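Setting Up a Small Label Printer on a Shared Workbench

Notes by Wumpini Ametepe, last revised in April
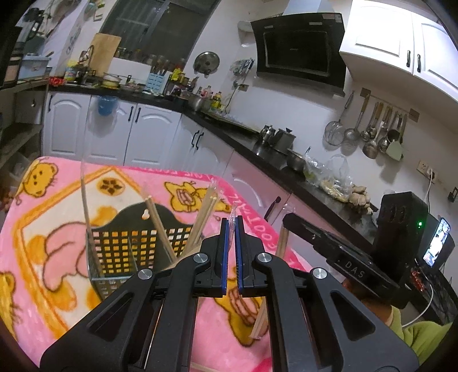 Before you start

This page covers a direct thermal label printer connected by USB. Direct thermal printers use no ribbon. If your printer has a ribbon spindle, load the ribbon first according to its manual, then return to step 2.

You need the printer, its power supply, a USB cable, and a roll of labels with a core that fits the spindle. The settings below are for the Lokovitz die-cut roll, which holds 1,000 labels. The Ristura roll holds 800 and has a wider gap between labels, so calibrate again when you switch.

Step 1. Load the roll

Turn the power off. Open the cover and set the roll on the spindle so that labels feed from the top, printable side up. To check which side is printable, scratch the label with a fingernail. The coated side shows a dark mark.

Slide the guides in until they touch the edges of the backing paper. Do not squeeze the roll — tight guides cause skewed feeding.

Step 2. Calibrate the gap sensor

Close the cover and turn the power on. Hold the feed button until the status light blinks 2 times, then release it. The printer feeds up to four blank labels and stops with a gap at the tear bar. If it keeps feeding, open the cover and move the sensor to the center of the label path.

Step 3. Install the driver

Install the driver before connecting the cable. Some systems assign a generic text driver otherwise, and it has to be removed by hand.

Set the page size to the label size, excluding the backing. Set the media type to "labels with gaps."

Step 4. Print a test label

Start at medium darkness. If barcodes scan poorly, lower the speed before raising the darkness. High darkness wears the print head and blurs narrow bars.

Cleaning

Wipe the print head with isopropyl alcohol at every roll change. Let it dry before closing the cover.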